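The Slow Death of the Book Tour, and Other Good News

There is a bookstore in Clander with a card table by the front window, and anyone who has written a book in the last decade has probably sat at it. The chair is low. The author looks like a child waiting to be picked up from school. Customers come in, see the stack of books, and develop a sudden interest in the calendars.

I sat there in June, two summers ago, for a parenting book I had been told would travel by word of mouth. I signed seven copies. Two were for the store, one was for my aunt, and one went to a man who thought I was giving them away and was too polite to back out once he reached the register.

So I can't say I cried when Jallora, the small press that brings out most of the education titles on my shelf, announced in May 2026 that it would stop sending writers on the road. No more five-city loops. No more airport muffins. The money will go into paperbacks, which the press plans to mail free to 1000 teachers every fall, on the theory that teachers talk to each other and have long lunch duty.

It's a good theory. Every book that has ever taken over a school district got there because somebody left it in the staff room next to the microwave. 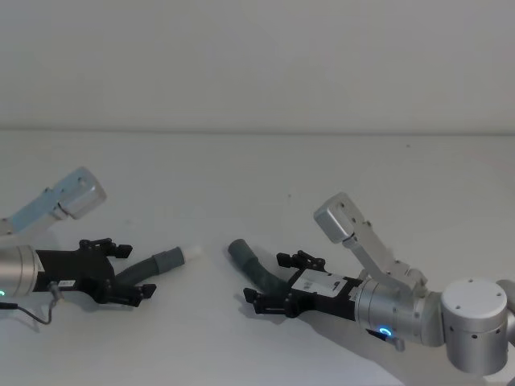 Two grippers, each with a curved gray tube, over a white tabletop.

What gets lost is harder to put on a budget sheet. The store in Idar used to serve a lemon cake at readings, and people came for the cake and stayed, trapped, through chapter five. Some of them bought the book out of guilt. Guilt has sold more hardcovers than any prize I know of, and you can't mail it in a padded envelope.

Then there are the questions. A reader in Idar once stood up and asked whether I had ever met a child. It was a fair point, and it improved the paperback – I cut a whole section on bedtime that I now suspect was written by someone who had slept.

The Janevski Book Barn, an hour north, is keeping its events going without the presses. Writers drive themselves, bring their own pens, and get paid in store credit, which they spend before they reach the parking lot. I did one last winter. The heat was out in the back half of the building, and the audience kept its coats on, ready to leave at any moment. Most of them stayed until the end.

I have a new book coming out in the fall. Jallora has asked for a list of schools. I have also called Clander and asked if they could do something about the chair.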